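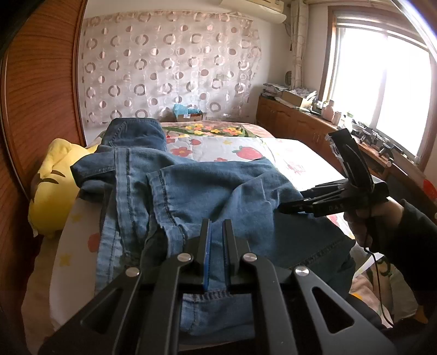

Jeans on the strawberry sheet, both grippers at the denim. May, morning.

Notebook, May

OK, catching up, because I let three pages of scribbles pile up and half of them are already unreadable to me. Jeans first.

Jeans are the worst thing on the Nimudier list and I will keep saying so. T-shirts we more or less have a rhythm for. Towels, fine. But denim has those double seams, and when the garment is bunched up the seam makes a ridge that looks like a hem from most angles, so you go for it with the jaws and come up with a pinch of leg and nothing useful. Best approach so far is to go in with the jaws upright over the smooth part, find a fold that stands up by itself, and only then bring the second hand in from the side. I wrote "side hand low!!" in the margin and underlined it twice, so apparently I felt strongly about it.

Count at lunch: 137 good episodes for the denim set. Target was 135, so we're over, hooray, and I'm stopping there before my wrists file a complaint. Tossed 21 for the usual reasons (dropped the waistband, cable snagged on a cuff, started closing before the recording did). The whole clothes batch is supposed to hit 1000 by the end of the month and I think that's doable if we don't get any more jeans than planned.

Cable: please, everyone, check where it's hanging before you start. If it runs down past your wrist it's fine as long as you stay on your own side. The minute you reach across, it drags over the cloth and moves things you didn't mean to move. I tried a loop of tape at the elbow and it helped, sort of, until I got warm and the tape let go. Want to try a Velcro strap next. I think there's one in the Umier drawer.

Light: mornings by the window are gorgeous to work in and terrible for the data. The white sheet goes so bright at the window end that the print washes out. Blind down until noon from now on? I know it gets gloomy. Could we at least try it for a day and compare?

Now the longer thing, which I've been meaning to write down since the visit to the Hanum laundry.

We went to see the sorting and folding room, where the first arms from Bettencourt have been running since winter. I had a picture in my head of what the change would look like – fewer people at the tables, basically – and the head count on the shift we saw was the same as before. What has changed is the day itself. The arms take the flat stuff, pillowcases and napkins mostly, and the people who used to fold flat stuff now get everything else. Which means all the fitted sheets and all the uniforms with zippers and snaps. One of the folders told me she used to have "easy hours" and "hard hours" and now she only has hard ones. Her pillowcase time was when she rested her shoulders and talked to the person next to her. I hadn't thought about that at all, and I don't think it's in any of our planning notes either (I checked when I got back, it isn't).

On the other side of it, there's a man who was on the night shift for years with a bad hip, and he's now the one who looks after the two arms. He got trained in spring, sits for a good part of the shift, and clears jams. He loves it. He showed me his own notebook, way neater than this one, with every jam by time and type of cloth. Napkins with starch in them are the big offender. I asked if anybody at Bettencourt had seen it and he said no one had asked. So that's an action item for me: ask whether he'd be OK with us copying it, and make sure he gets credited and paid for it if we do.

They also talked about pace. The arms don't slow down after lunch, so the bin behind them fills at the same rate all day, and the people packing at the end feel it by three or so. The supervisor's fix was to pause the arms for ten minutes twice in the afternoon. It's low-tech and I kind of love it. I'd like a pause like that to be part of the setup from the start, something a packer can hit without asking permission.

And then I came back and sat down with the jeans and it felt a bit different, I'll admit. Every one of those episodes is somebody's hands doing the thing the folders do, and if the jeans set works out, that's one more pile that moves over. The uniforms she's stuck with now are exactly what I'd like to do next, zippers and all. I'm putting it to the group: uniforms before bedding? The bedding set is easier and looks better in a demo, sure, but it's flat work again, and that's the part they'd be happiest to keep some of.

Also we should invite a couple of the folders over to try the grippers. They know six ways to pick up a pant leg and I know two. Paid time, their normal rate or better, I already asked and there's room in the Nimudier budget.

To do:
Velcro for the cable.
Blind down test, one full morning.
Retighten the jaw screws on the left gripper, it's getting a wobble.
Write to Hanum about the jam notebook and the visit.
Wash the strawberry sheet, it has lint all over it from the towels.
Shorter sessions for denim, forty minutes and then swap. My thumb is still mad at me.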